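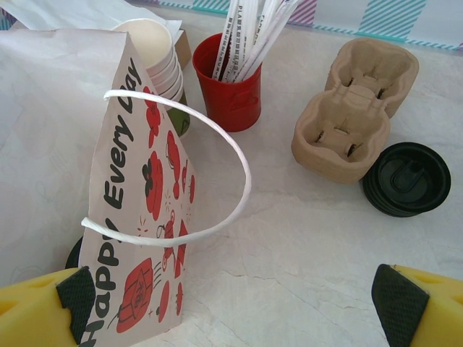 We went into the paper experiments thinking they'd be the easy part. Rigid things like cups and lids had given us plenty of trouble already, and a paper bag seemed forgiving by comparison: it's light, it gives when you squeeze it, and you can grab it almost anywhere. Then we watched our baseline, Cluker, try to handle bags and small gift boxes for a whole Monday, and we changed our minds pretty quickly.

The trouble with paper is that it keeps changing shape while you work on it. A flap that was folded out when the arm started its reach can be folded in by the time it gets there. Handles are even worse (we came to dread them). A cord handle can stand up in a nice open loop or lie flat across the table, and if a finger slides through it on the way to something else, the whole bag comes along for the ride. Cluker plans its contact from one look at the start and commits to it, so it has no way to notice any of that.

Craddock is our attempt to fix this, and the idea is simple enough that we were a little embarrassed to write it up as a method. We let the policy change its mind about where to touch right up until the fingers close. Every time a new wrist view comes in, a small network scores the possible contact points again, and the motion gets bent toward whichever one is winning. If the scores stay spread out, the arm slows down. If they bunch up, it goes for it!

### 4.2 Two arms, one piece of paper

With two arms there's an extra question, namely who gets to move. Our first version let both arms rescore on their own, and they'd chase each other around the same box in a way that was fun to watch and useless for the paper. We now share one score map between them and hand out roles at each step. One arm is the "holder" and is penalized for moving, the other is the "worker" and isn't. The roles can swap, but only when both grippers are clear of the paper. We tried looser rules for swapping and they all ended in torn boxes.

We trained on 171 demonstrations, all collected by people driving the arms by hand on the same kind of cluttered tabletop used for testing. We'd pretrained the scoring network in Fliltmont, our in-house simulator, which does a decent job with stiff cardboard and a pretty poor one with tissue. More on that in a moment. Figure 4 has the two-arm cell with one of the red paper boxes in it, and the right gripper down among the papers at the top. Box tasks like this one are where the shared score map matters most, so they get most of our attention in what follows.

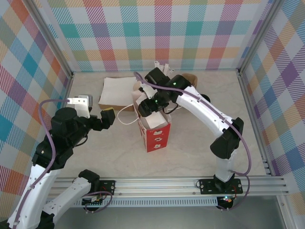 ### 4.3 Results on the box task

Each method got 21 trials, with the box moved and the papers rearranged by hand between attempts. A trial counted as a success if the target item ended up where it was supposed to be and the box was still standing and in one piece. Craddock finished 14 of them. Cluker finished six, and most of those were layouts where the flaps happened to stay put, so one look at the start was all it needed.

Craddock's seven failures aren't spread evenly. In five of them the worker closed on two layers of paper when it wanted one, and the box lifted along with the sheet. We think Fliltmont is to blame here: it treats stacked sheets as a single thick one, so the scoring network has never really had a reason to tell them apart. The other 2 were string handles snagging on a finger, our old friend from the bag experiments. Since the box strings are thin and can lie a good way out across the floor of the cell, the holder sometimes caught one before the worker had even started.

We also ran Craddock with the roles frozen, to see how much the swapping was buying us. It did worse than the full version but still beat Cluker, finishing ten trials, and the ones it lost were nearly all layouts where the opening faced the holder. Adding a layer label to the Fliltmont sheets is the next thing we want to try. For now, the bag trials in Section 4.4 use the same weights and the same swap rule, with no retuning in between.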